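Flitlow Incident Desk: User Guide
Section 13: Preparing and releasing a public statement

13.1 Scope of this section

This section applies to press officers and duty supervisors who use Flitlow to issue statements on serious incidents, including shootings, abductions and armed robbery. It does not cover missing person appeals or traffic notices.

Before starting, the user must hold a press officer account and must have been given the incident number by the control room. A statement cannot be opened against an incident that has not yet been logged.

13.2 Opening the statement form

1. Sign in to Flitlow and select Incidents from the left-hand menu.
2. Enter the incident number in full and press Find. Partial numbers are not accepted.
3. Check that the division shown at the top of the record is correct. Incidents in Okoro Division are listed under their own heading.
4. Select New Statement. Form 424 will open with the date, division and incident type already filled in.
5. Enter the name and rank of the officer who will be quoted.

Note: If Form 424 opens with the incident type left blank, close it without saving and ask the control room to complete the log entry.

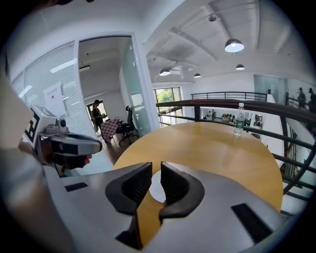 Figure 13-A. Wooden table and hand-held grippers.

13.3 Entering the facts

1. In the Confirmed box, enter only what has been confirmed by the investigating officer.
2. In the Reported box, enter accounts given by witnesses or relatives. Each entry must carry a source type, chosen from the list.
3. Enter the place of the incident by town or area. Street names and house numbers may be added only with the consent of the duty supervisor.
4. Leave the Victim Name field closed until the next of kin have been informed. To open it, tick Family Informed and enter the name of the officer who spoke to them.
5. Where the attackers have not been identified, select Unknown Persons. Do not enter a group name on the strength of a witness account alone.
6. Press Save Draft.

CAUTION: The names of witnesses must not be typed into any part of Form 424. Witness details belong in the restricted log, which is kept apart from the statement and is not sent to newsrooms.

Numbers of dead and injured are entered in separate fields. If a figure changes after release, the earlier figure must be left in place and a correction issued under 13.6.

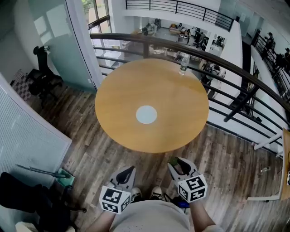 A draft stays open for editing until it is sent for approval. During this time it can be seen by the author, the duty supervisor and the division's senior press officer. Users at other divisions will see the incident number only, with the words Statement In Preparation beside it.

13.4 Approval

Every statement requires two approvals. The author of a statement may not be one of the approvers.

1. Open the draft and press Send for Approval.
2. Choose the duty supervisor and one other officer from the list.
3. Await both replies. The coloured bar at the top of the form changes from amber to green when the second approval is received.
4. If an approver returns the draft, read the remarks, make the changes and send it again. Both approvals must then be given afresh.

Note: An approval lapses after two hours if the statement has not been released.
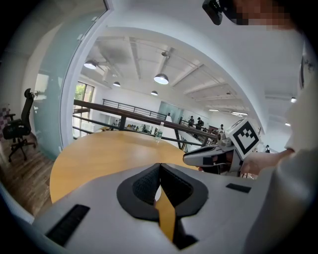 Sections 13.5 and 13.6 prepared by Adesuwa Igwe, Vostex Technical Publications

13.5 Release to newsrooms

1. Press Release. A list of recipients will be shown.
2. Remove any recipient who should not receive the statement. Removed names are kept in the record.
3. Choose Immediate or Held. For a held statement, enter the time at which it may be published, using the 24-hour clock.
4. Press Confirm and enter your password.

Divisions that receive statements through the Platmont gateway should allow for a short delay before the delivery report appears. Do not press Confirm a second time while the report is pending.

CAUTION: A released statement cannot be recalled.

13.6 Corrections

1. Open the released statement and select Issue Correction.
2. Enter the wording to be corrected and the new wording in the fields provided.
3. Send the correction for approval as described in 13.4.
4. Release it to the same recipients as the original. The list is filled in automatically and may be added to, but not shortened.

Telephone enquiries received after release should be entered under Media Log, with the time of the call and the name of the newsroom. For access to archived statements, see Section 14.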